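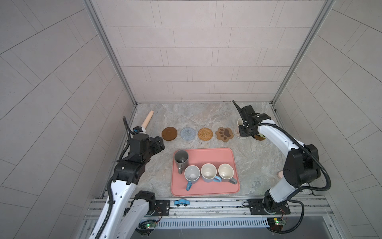
双臂台架最先该定下来的是底座间距，电机型号可以往后放，皮埃里希·施密德这类选型表帮不上忙，帕斯卡尔·施米德（Pascal Schmieder）在审读本章初稿时这样写道，间距定错了，后面每一个孔都要重打。本书作者接受这一意见，并据此调整了本章的次序：先讲框架与底座，再讲布线与供电，最后讲台面物件的布置和首次上电。

第四章 共用工作间里的双臂台架

4.1 本章内容

前三章讨论的是单臂。单臂装在桌边，用两只夹具固定，调试时出了偏差，挪动桌上的物件即可补救。双臂不同。两只手臂共用一块台面，各自的坐标系必须换算到同一个原点，底座之间的相对位置一旦变动，已有的标定数据全部作废。因此双臂台架需要一个刚性框架，两个底座固定在同一根横梁上，台面与横梁的相对高度也要锁定。

本章沿用的台架取名Trendel，由弗里德里克·克勒格尔（Friederike Kröger）和乌特·彼得森（Ute Petersen）在一处共用工作间内搭建。选它作实例有两个理由。一是所用工具限于手电钻、内六角扳手、剥线钳和一台小型激光测距仪，一般家庭车库也能备齐。二是搭建记录完整，包括几处返工，读者可以据此估计自己的工作量。

学完本章，读者应能够：
根据臂长确定底座间距和台面深度；
装配铝型材框架，并检查其对角线误差；
完成从电源到控制板、从控制板到关节的布线；
布置一组用于抓取练习的日用物件，并写出对应的布置表；
按规定次序首次上电。

4.2 框架

框架采用铝型材。立柱分列左右，前横梁承载两个底座，后方和两侧装围板。章首图中的围板表面为浅灰色矩形砖纹，台面为灰色大理石纹。围板的用途是固定背景，并挡住从台面滚落的物件，不承受载荷，可以用任何平整的板材代替。

台面花纹的选择值得多说一句。纯白台面反光强，杯口等浅色边缘容易丢失；花纹过密的台面又会在深度图上产生噪点。柔和的石纹介于两者之间。Trendel最初用的是一块白色搁板，试用后更换。

装配次序如下。先在平整地面上拼合底框，角件螺钉只拧到能够自持的程度。测量两条对角线，差值超过一毫米时用橡皮锤轻敲长对角线一端的角，复测，直至合格，然后按对角次序拧紧。立柱在底框拧紧之后安装，用直角尺逐根校正。前横梁最后装，因为它的高度以台面上表面为基准，台面不到位就无从测量。

常见错误是先装围板。围板的孔位会把立柱拉向板的方向，框架看上去方正，拆下围板后立即回弹。克勒格尔的记录里，第一次装配就出在这里，重装用了一个下午。

4.3 底座间距

设单臂水平伸展的有效长度为L，两底座中心距为D。D过小，两肘在中央相碰；D过大，两只夹爪的公共工作区缩成一条窄带，交接动作难以完成。经验取值在1.1L至1.3L之间，初学者取上限较为稳妥。

底座经安装板固定在前横梁上。安装板应做成可沿型材槽滑动的形式，待间距验证后再锁死。验证时不通电，由两人各托一臂，把两只夹爪同时送到台面中央、后排左端、后排右端三个位置，逐一检查连杆、线缆和立柱之间有无干涉。线缆必须在此时装上。波纹管的弯曲半径比多数人预想的大，它在臂的外侧形成一个弧圈，手臂后仰时弧圈向外扩张，可能擦到侧围板。

带孔连杆较轻，孔也便于临时绑扎线缆，但扎带不可穿过关节两侧的孔同时收紧，否则关节转动时扎带受剪。

4.4 供电与布线

每只手臂配一块独立的控制板，装在底座下方，指示灯朝外，便于从正面查看。两块板共地，电源正极分别引出，各串一只保险。共用一路电源正极的做法在单臂空载时没有问题，双臂同时加速时压降明显，控制板可能复位。

电源输出端并联一只电解电容，Trendel先用2,000微法，后换为3,000微法。换用的依据是实测波形，读者的电源和导线长度不同，应自行测量，不宜照抄。

红黑线截短到够用为止，余量留在底座附近，不要留在横梁下方的通风格栅上。格栅若被线束盖住，下方的热空气排不出去。导线端头压接，不用焊锡直接进端子；锡在压力下会缓慢变形，数周后接触电阻上升。

每根线在两端各贴一个标签，编号一致。彼得森采用的编号方法是首位表示左右臂，其后各位依次表示关节和线序，例如2,111即右臂第一关节第一组第一根。记录表中照此填写，后续各章的接线图也沿用这一编号。

4.5 台面物件

抓取练习需要的物件应当便宜、易得、形状各异。本章以茶具为主，辅以少量其他物品，理由是杯类同时具有曲面、开口和把手，可以检验三种不同的抓法。

杯垫适合练习薄片的拾取。材质之间差别很大：针织垫柔软，夹爪下压时边缘会拱起；藤编垫表面粗糙，摩擦力大，但轮廓不规则；边缘略微凸起的圆垫最容易夹住。爪印形的垫子没有完整的圆周，适合用来检查程序是否把所有杯垫都当作圆处理。四种垫子在台面后部排成一行，间隔均匀，程序便可按固定步距逐一访问。

马克杯放在带凸边的托盘上。凸边限制了夹爪从侧面接近的高度，这一限制是有意保留的，第六章的避障练习要用到。把手方向不要统一。把手全部朝向同一侧时，程序往往只需要一个腕部角度就能通过，换一种摆法便失效。擀面杖斜放，用来练习估计长轴方向；它会滚动，初次练习可在下面垫一小片防滑垫。

布置完成后填写布置表，内容包括物件名称、大致方位、把手朝向和叠放关系。杯中若有小勺一类器具，应单独列为一行。

4.6 首次上电

首次上电由两人进行，一人操作，一人守在急停旁。次序如下：

（1）清空台面，两臂用手摆到收拢姿态。
（2）断开两块控制板的保险，接通总电源，测量输出电压。
（3）装回左臂保险，查看指示灯，读取各关节角度，不发送任何运动指令。
（4）断电，对右臂重复上一步。
（5）两臂同时供电，逐个关节以最低速度转动五度并返回。
（6）记录各关节静止电流，与单臂调试时的数值比较。

Trendel在第（6）步测得右臂肩关节静止电流为351毫安，高于左臂。拆开检查，原因是安装板下夹有一片铝屑，底座略有倾斜，关节为保持姿态持续出力。去毛刺后电流恢复正常。由此在4.2节的装配次序之外补充一条：型材切割后，槽内和端面须用毛刷清理，再进入装配。

练习

1. 设L为450毫米，求D的取值范围，并画出两臂公共工作区的俯视简图。
2. 说明共用一路正极时，控制板复位为何多发生在双臂同时加速的瞬间。
3. 将自己工作间内的一组日用物件按4.5节的要求填成布置表，把手朝向至少包含三种。
4. 若围板只能先于立柱校正安装，应如何修改4.2节的次序，使拆板后框架不回弹？

4.7节起进入标定。所需材料为一块打印在硬纸板上的棋盘格和一支尖端已知长度的探针，请在阅读前备好。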